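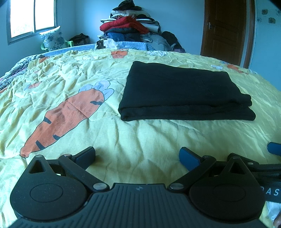

옷을 개는 자리로 침대를 쓰는 집이 많습니다. 저도 오랫동안 그렇게 했고, 브레브빌로 이사한 뒤에도 바뀌지 않았습니다. 식탁에는 늘 컵이나 책이 있고, 바닥에서는 무릎이 아픕니다. 침대는 넓고 높이도 적당합니다. 다만 평평하지 않습니다. 노란 이불에 주름이 이리저리 가 있어도 그 위의 검은 천은 네모나게 접혀 있을 수 있습니다. 저는 이런 모습을 좋아합니다. 앞쪽 모서리가 둥글고 조금 부풀어 있어도 저에게는 충분히 단정하게 보입니다.

2월
글 레오노르 세이샤스

이 글을 쓰려고 저는 스와이 거리의 집 네 곳을 찾아갔습니다. 질문은 하나였습니다. 마른 빨래는 어디에서 개고, 갠 다음에는 어디로 갑니까? 대답은 짧을 것이라고 생각했는데, 모두 길게 이야기해 주었습니다. 사람들은 자기 옷장에 대해서는 조금 부끄러워하지만 자기가 개는 방법에 대해서는 자신이 있는 것 같습니다.

스텔라 은지오카 씨의 집부터 갔습니다. 은지오카 씨는 작은 원룸에 살고 있어서 침대가 의자이기도 하고 책상이기도 합니다. 빨래는 금요일 저녁에 합니다. 마른 옷을 한꺼번에 침대에 쏟고, 먼저 종류를 나눕니다. 수건은 발쪽, 티셔츠는 가운데, 바지는 벽 쪽입니다. 양말은 마지막에 합니다. “양말부터 시작하면 짝을 찾다가 기분이 나빠져요. 큰 것부터 개면 침대가 빨리 보이니까 좋아요.” 저는 집에 돌아와서 이 순서를 따라 해 보았습니다. 정말로 침대가 빨리 보였습니다. 양말 때문에 기분이 나빠지는 것은 똑같았습니다.

은지오카 씨는 접을 때 손바닥을 많이 씁니다. 한 번 접고, 손바닥으로 가운데에서 바깥쪽으로 밀고, 또 접습니다. 이불이 푹신해서 누르면 옷도 같이 내려갑니다. 그래서 세게 누르지 않고 쓸어 줍니다. 저는 그동안 다리미처럼 눌렀기 때문에 옷 밑의 이불 주름이 옷에 그대로 남았습니다. 이것을 고치는 데 몇 년이 걸렸다고 말하면 어머니가 웃으실 것입니다.

다음 집에서는 색깔에 대한 이야기를 들었습니다. 에마누엘 무시 씨는 검은색 옷이 많습니다. 식당에서 일하기 때문에 바지와 윗옷이 거의 다 검은색입니다. 검은 옷은 개어 놓으면 무엇인지 알기 어렵습니다. 바지인지, 긴소매 옷인지, 얇은 겉옷인지 펼쳐 보아야 압니다. 펼치면 또 개어야 합니다. 무시 씨는 그래서 옷마다 한 가지 표시가 위로 오도록 접습니다. 바지는 주머니가 위, 셔츠는 목 부분이 위, 운동복은 고무줄이 위입니다. 서랍을 열면 바로 구별이 됩니다.

주머니가 위로 오게 접는 방법은 어렵지 않습니다. 바지를 세로로 반 접고, 튀어나온 부분을 안쪽으로 넣어 직선을 만듭니다. 그다음 밑단을 허리 쪽으로 올려 반을 접고, 다시 한 번 접습니다. 마지막에 뒤집어서 주머니를 확인합니다. 무시 씨는 뒤집는 것을 자주 잊는다고 했습니다. 옷감이 두꺼우면 세 번째 접기에서 앞쪽이 부풀어 오릅니다. 이때는 처음으로 돌아가지 말고 그냥 두라고 합니다. 두꺼운 천은 얇은 천처럼 납작해지지 않습니다.
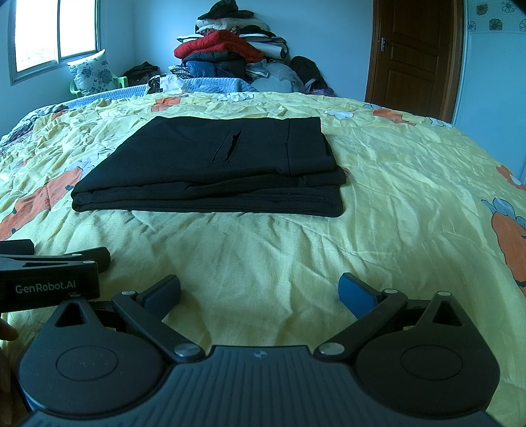 개는 일보다 어려운 것은 그다음입니다. 갠 옷은 서랍에 들어가야 하는데, 많은 집에서 먼저 침대 머리맡으로 갑니다. 처음에는 한 벌이고, 잠깐입니다. 그 위에 두꺼운 겉옷이 올라가고, 손님용 담요가 올라가고, 아직 풀지 않은 봉지가 옆에 기대어 섭니다. 저는 이것을 ‘머리맡의 산’이라고 부릅니다. 제 남편은 다르게 부르지만 잡지에 쓸 수 있는 말이 아닙니다.

아티에노 와냐마 씨는 이 산에 대해 제일 너그러운 분이었습니다. 와냐마 씨의 집에는 붙박이장이 없습니다. 방 하나에 침대와 서랍장이 있고, 겨울 이불과 겉옷은 갈 곳이 없습니다. “쌓여 있는 것이 꼭 어질러진 것은 아니에요. 저는 무엇이 몇 번째에 있는지 알아요.” 제가 회색 목도리를 물어보았더니 와냐마 씨는 보지도 않고 손을 넣어 꺼냈습니다. 위에 있던 것은 조금 기울었지만 무너지지 않았습니다.

와냐마 씨에게도 규칙은 있습니다. 무겁고 납작한 것이 밑, 푹신한 것이 위입니다. 패딩을 밑에 두면 산 전체가 밤사이에 천천히 옆으로 움직입니다. 누빈 담요는 산에 넣지 않고 침대 머리 쪽에 따로 접어 둡니다. 추운 새벽에 누워서 당길 수 있기 때문입니다. 비닐봉지는 하나만 허락합니다. 두 개가 되면 안에 무엇이 들었는지 잊어버린다고 합니다. 가방은 벽 옆에 세우고, 그 안에는 다음 날 필요한 것만 넣습니다.

네 번째 집의 조사팟 상 씨는 반대의 의견입니다. 상 씨는 침대 위에 밤까지 남는 물건을 싫어합니다. 작년에 멜로세티의 높은 서랍장을 샀고, 그 뒤로 침대에는 베개와 이불만 둡니다. 서랍장에는 칸이 많습니다. 그런데 상 씨도 처음 한 달 동안은 서랍이 있는데도 옷을 침대 끝에 쌓았습니다. 습관이 가구보다 오래 갔다고 합니다. 지금은 갠 옷을 침대에 다섯 벌 이상 두지 않습니다. 다섯 벌이 되면 일어나서 넣고, 돌아와서 다시 갭니다. 왔다 갔다 하는 것이 귀찮지 않느냐고 물었습니다. 귀찮다고 대답했습니다.

저는 두 사람의 중간쯤에 있습니다. 서랍은 있지만 겨울옷이 다 들어가지 않습니다. 빨래방 위르케로에 겨울옷을 맡길까 생각한 적도 있습니다. 거기에는 계절 보관이 있고, 안내판에 큰 자루 하나의 값이 한 달에 349로 적혀 있었습니다. 담요와 패딩을 다 넣으면 자루가 여러 개 필요합니다. 계산을 해 보고 그만두었습니다. 대신 침대 밑에 넣는 낮은 상자를 샀습니다. 상자는 484였고, 바퀴가 없어서 꺼낼 때마다 바닥에서 소리가 납니다.

이불 이야기도 하고 싶습니다. 제가 만난 사람들은 대부분 무늬가 크고 밝은 이불을 쓰고 있었습니다. 옷을 개는 사람에게 이것은 생각보다 중요합니다. 노란색이나 하늘색 위에서는 어두운 옷의 가장자리가 잘 보입니다. 접은 선이 비뚤어졌는지 금방 알 수 있고, 검은 양말 한 짝도 숨지 못합니다. 저는 예전에 남색 이불을 썼습니다. 때가 잘 보이지 않아서 좋았지만, 그 위에서 남편의 검은 바지를 개는 것은 밤에 지도를 접는 일과 비슷했습니다. 새 이불은 연한 색으로 골랐고, 값은 거의 3890이나 했습니다. 비싼 값이라서 한동안 그 위에 커피를 가지고 가지 않았습니다.

이불의 주름은 펴야 할까요? 상 씨는 개기 전에 반드시 편다고 했고, 은지오카 씨는 한 번도 펴지 않는다고 했습니다. 제 경험으로는 옷 한 벌을 놓을 넓이만 손으로 쓸면 됩니다. 나머지는 주름이 있어도 방해가 되지 않습니다. 얇은 셔츠를 갤 때는 밑에 수건을 한 장 까는 방법도 있습니다. 수건의 가장자리를 기준으로 삼으면 셔츠의 선도 바르게 됩니다. 이것은 와냐마 씨가 가르쳐 주었습니다. 산을 가진 사람이 셔츠는 제일 반듯하게 갭니다.

마지막으로 시간에 대해 적겠습니다. 무시 씨는 일이 끝나고 밤 열한 시에 옷을 갭니다. 라디오를 작게 틀고, 침대 옆에 서서 합니다. 앉으면 눕게 되고, 누우면 옷 위에서 잠이 들기 때문입니다. 저는 아침에 하는 편입니다. 아침에 개면 옷을 바로 입을 수도 있어서 서랍에 넣을 것이 하나 줄어듭니다. 오늘 아침에는 검은 바지 두 벌을 주머니가 위로 오게 접었습니다. 한 벌은 뒤집는 것을 잊어서 다시 했고, 지금은 둘 다 머리맡에 있습니다.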